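À propos de nous

Publié en juin, par Asmaa Bouazza

Les éditions Clisholm publient des livres de cuisine, et seulement cela. La maison se trouve à Sisville, au deuxième étage, derrière le marché couvert. Nous sommes deux à la diriger : Tapio Koskela s'occupe des textes et de la fabrication, et moi, je choisis les auteurs et j'essaie les recettes.

Notre premier titre était un petit livre sur les soupes de lentilles. Il a été imprimé à 354 exemplaires, que nous avons portés nous-mêmes chez les libraires. Aujourd'hui le catalogue est plus large : les pains plats, les conserves au vinaigre, les légumes secs, les desserts sans four. Nous préférons les sujets étroits — un livre sur les pois chiches nous intéresse plus qu'un livre sur toute la Méditerranée.

Chaque recette est préparée trois fois avant d'entrer dans un livre, dont une fois par une personne qui ne cuisine pas souvent. Si cette personne pose une question, nous corrigeons la phrase. Les quantités sont données en grammes, et en cuillères pour les épices. Les ingrédients difficiles à trouver ont toujours un remplacement, indiqué dans la marge.
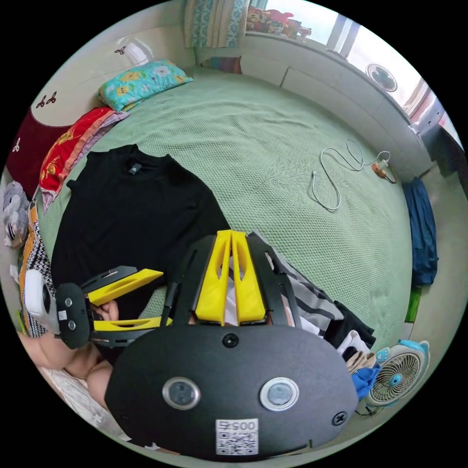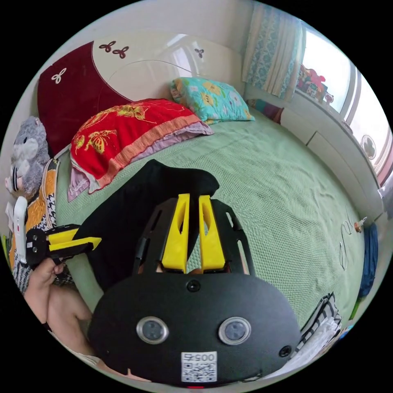
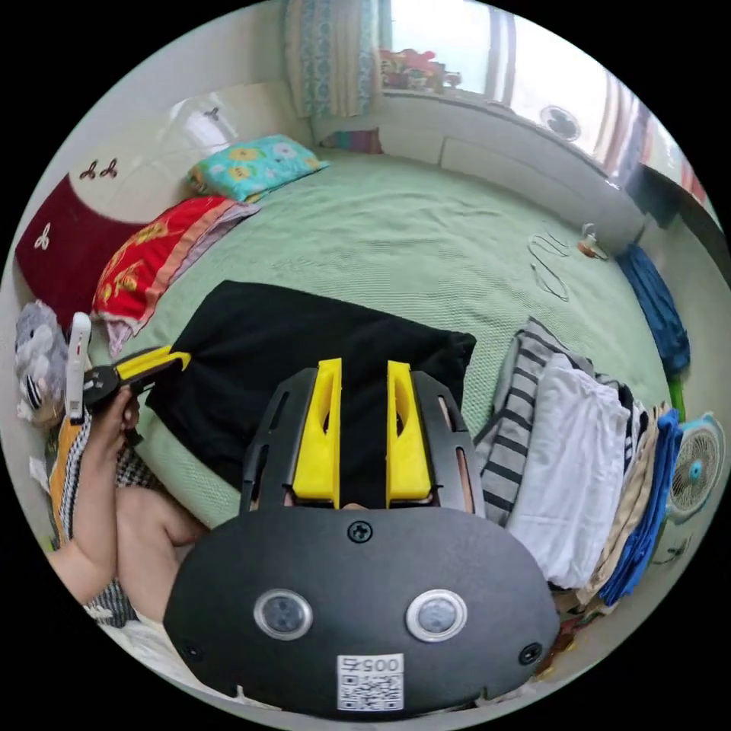
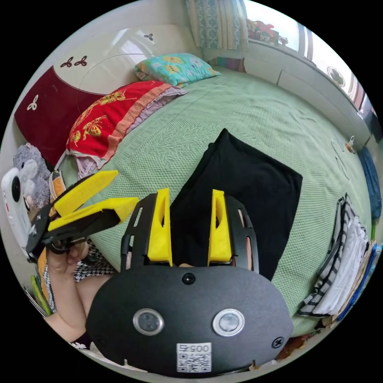
La collection Zidholm réunit les livres du Nord : poissons fumés, seigle, baies, choux fermentés. Tapio la dirige et traduit lui-même du finnois. La collection Gkikas est consacrée aux cuisines de jeûne, avec beaucoup d'huile d'olive et peu de fromage. Deux titres paraissent chaque année dans chacune, au printemps et à l'automne.

Nous lisons les manuscrits reçus par la poste ou par courriel. Merci d'envoyer une table des matières et cinq recettes complètes, sans photographies. La réponse demande parfois plusieurs mois — nous le regrettons, mais nous lisons tout. Les libraires peuvent commander directement chez nous, le matin de préférence, car l'après-midi nous sommes en cuisine et nous n'entendons pas toujours le téléphone.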